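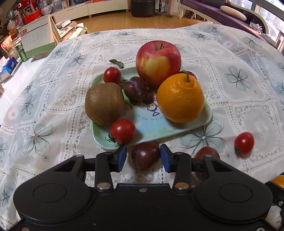
3.2 Mixed fruit on a shared tray

Figure 4. A mixed load on a pale green tray: apple, orange, kiwi, plums and cherry tomatoes. One tomato lies on the tablecloth at the right.

The second arrangement type in the Wutura set is the mixed load, in which fruits of different size and skin are heaped on one tray instead of being sorted by kind. Mixed loads are common on household tables, where fruit is put down as it comes out of the bag and is seldom rearranged. They are also harder to describe than single-kind loads. A bowl of oranges can be summarized by a count and a diameter. A mixed tray has to be recorded item by item, with a note on which pieces touch, which hide others, and which have left the tray.

Figure 4 is typical of the type. The largest item, a red apple with yellow streaks on its lower left side, is at the back centre. The orange is at the right front and its peel overlaps the tray edge, so its position was coded as "on rim" and not as "inside". Smaller items fall in the gaps between the large ones or at the margin. This pattern recurs across the set and agrees with what we found for the Nigam trays, where the position of the largest fruit was the best single predictor of where the small fruit lay.

Plums gave the most trouble in coding. Skin colour within the kind ranges from burgundy to dark purple, and the dusty bloom on some fruit lowers the contrast between the skin and its own shadow. In Figure 4 the plum held in front of the tray is glossy and slightly mottled, while the one between the kiwi and the apple still carries its bloom. Coders working from colour alone tended to enter these as two kinds. We therefore instructed coders to use outline and stem first, and colour only where neither could be seen. Of the 77 disputed entries in the first coding round, most were plums partly hidden by another object.

Cherry tomatoes were kept in the fruit list. They were served with the fruit in many of the households we surveyed, and leaving them out would have meant recording gaps in the layout that were in fact occupied. Where the calyx is visible, its direction was recorded as a rough guide to how the tomato is resting. The calyx of the front tomato in Figure 4 faces left and was entered as such.

Items off the tray were given a separate code. A loose tomato on the cloth counts as part of the load if it lies within 10 cm of the rim, and as a stray otherwise. Leaves and fragments, such as the small dark red piece on the tray surface in Figure 4, were listed but left out of the totals.

3.3 Surface and background

Trays and cloths were not standardized. Printed trays and patterned cloths were accepted, including floral lace such as that in Figure 4, provided the fruit could be separated from the pattern by eye. Small printed figures and lettering on a tray were noted under "surface marks" and no attempt was made to transcribe them in full. The effect of the background on coding time is reported in Section 4, together with the results for the plain Ulus trays.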